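Cidosach Tenants' Association – minutes, November meeting

Meeting opened at 7:10 p.m. in the ground floor lounge. Junaid Kazmi in the chair. Minutes of the last meeting accepted with one change: the intercom was "looked at," and the word "repaired" comes out.

Laundry room. Dinix wants to swap the coin machines for ones that take a phone app. Their letter promises savings of up to 31 percent. Junaid asked what the savings were measured against and who gets them. The letter doesn't say. Two members pointed out that the present dryers were also sold to us as the cheap option. Agreed to ask for the figures in writing before anyone signs. 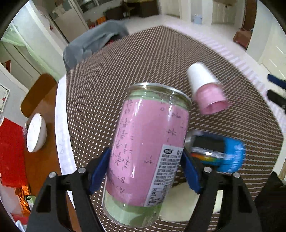
The app also needs a $20 minimum balance, and no one could find how you get it back when you move out. Junaid to ask.

Bike storage. Turetel quoted $400 for a new lock on the Siddiqui Street side. This is the third quote and the highest so far – the door frame is rotten, and a better lock won't fix that. Deferred again.

Heating. Management says the boiler is "performing as expected." Members on floor 3 said they expected heat. Temperature log to be kept until the next meeting.

Any other business. The hallway light on floor 2 is still out.

Closed at 8:25 p.m.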